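Nine evenings with the Onatora table kit
Posted January 2024 by the Celix bench blog
17 comments | 30 shares

I've been wanting to write about the Onatora kit since August, when Sekolora first opened orders, and now that I've had nine evenings with it I can finally say something useful. Short version: I'm having a great time! Longer version below, with the grumbles left in.

I went straight for dishes. Everybody starts with foam blocks, and foam blocks are forgiving, and I wanted to know how the arm gets on with the sort of thing people really have in their kitchens.

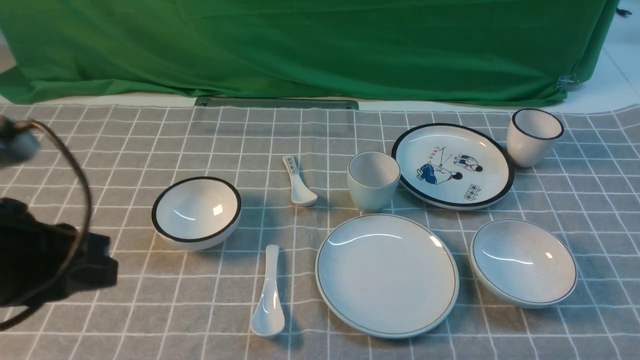

Gray check cloth and white tableware, in all three of these. 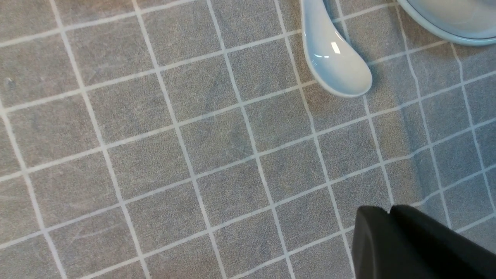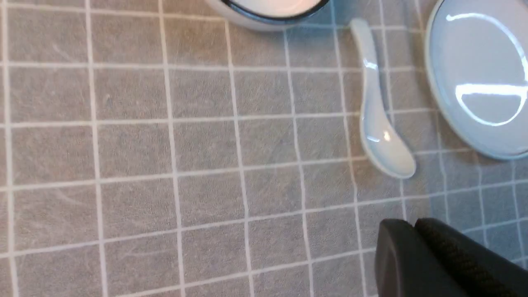

So, the kit. For 800 dollars you get the arm, the gripper, two cameras (one for an overview, one for the wrist) and a year of Lý, the software that ties it all together. You bring the table and the computer. Mine went together in one evening, and the only part I had to redo was the wrist cable, which I'd routed too tight the first time. Leave more slack than the booklet shows. Really, a lot more.

Lý is the part I keep raving about to people. You guide the arm through a job by hand, you save it, you do it again a few more times with things moved around, and then you let it have a go on its own. The screen puts both views side by side, so when a grab goes wrong you can scrub back and find the moment it drifted. I love this. I've spent whole evenings just scrubbing back.

Soup spoons are my favorite test so far. They're curved everywhere, they rock when you touch them, and if the fingers close a little too high on the handle the whole thing swings around. I did 30 tries on spoons with the factory grip setting and it managed 17. Then I slowed down the last bit of the approach (it's under Motion, then Final Move, and it's set far too fast out of the box) and things got a lot calmer. I haven't done a second full count yet, so no number for that.

Plates are harder. A wide flat one gives the fingers very little to get under, and the glaze throws back the ceiling lights, so I've been playing with a lamp off to the side instead. Cups are easy and I've stopped bothering with them.

Grumbles: the arm hums when it's holding still, the power brick gets warmer than I'd like, and Lý forgets my window layout every single time I close it. The booklet also skips camera setup almost completely, so plan on reading the online pages for that part.

Would I buy it again? Yes, and I'd buy the spare finger pads in the same order, to save on shipping. Next I want to try stacking bowls, two at first, and I've already moved the good ones to a higher shelf.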